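Workshop notebook, July 18, 2021

Glue trials, hide glue against the Pritik fish glue. Liam Tunstall wanted it settled before we start on the chair backs, so I came in on a Sunday to settle it.

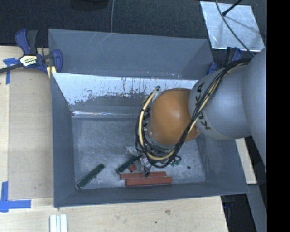 Soaked the granules overnight in cold water and brought the pot up to 65 degrees on the Kolau warmer. The dial says 60. The dial has been wrong since February and I have stopped arguing with it. Skin formed twice while I looked for the brush, which was in my apron.

Lap joints in ash, planed the same afternoon, clamped overnight. Pulled them on the lever rig this morning:

Hide glue, fresh: 1,218 newtons, wood tore first
Hide glue, third reheating: 469, clean break along the line
Fish glue: no figure, the hook bent

So the fish glue is either very strong or the hook is very cheap. Santoro sold us the hook as hardened. I have written them a polite letter and will write a less polite one if it goes unanswered.

Open time is the real trouble. With the windows shut I got 81 seconds before the hide glue gelled, and Liam takes longer than that to find his glasses. A pinch of urea should stretch it — Tulia's old recipe card gives an amount, but there is a ring from a mug over the number.

To do: new hook, ask Tulia about the urea, repeat the fish glue with three joints. Label the pots. Somebody stirred the fish glue with the tea spoon and I would like it not to have been me.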